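How to Sort and Relabel a Shelf of Office Binders
By Dalia Filali
2020-04-25

A shelf of old binders is easier to fix in one go than a little at a time. Set aside an afternoon in April or whenever your slow month is. Our shelf at Nonurden had 94 binders on it, and the work took two afternoons.

What you need: blank spine labels, front labels, a soft pencil, a marker, and a clear surface to work on.

Step 1. Make room first. Move anything that isn't paperwork off to one side so you can set binders down flat. Keep enough space for two piles, one to keep and one to empty.

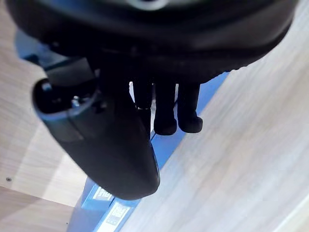

Close-up of the black equipment.

Step 2. Take the binders down one at a time. Hold each one upright with the spine toward you and read the label. If the spine says one thing and the front says another, open it and go by the contents.

Step 3. Pencil the new name on the front label before you use the marker. We file by client, so ours read Okonkwo, Goson and so on, with the years underneath. 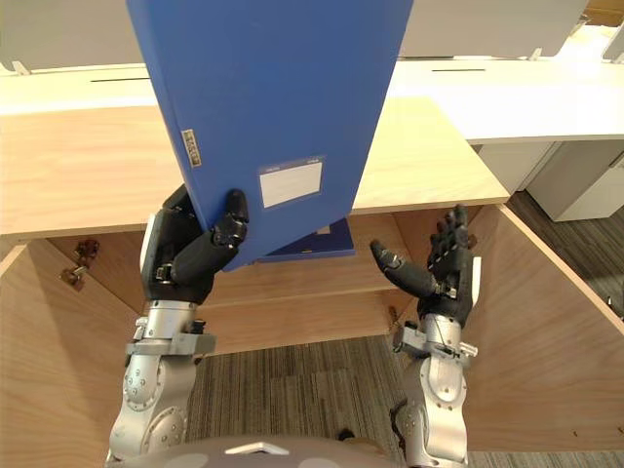 Blue binder with a white label on the front and a beige label on the spine.

Step 4. Replace the spine label. Peel from a top corner and pull slowly. If the old one tears, put the new one over it and press down the edges.

Step 5. Check the rings. A binder that won't close flat is too full. Split it into two and mark them 1 and 2.

Step 6. Put everything back in order, spines out, with roughly 8 inches left free at the end of each shelf for new files. Write the list of names on a sheet and tape it inside the cabinet door.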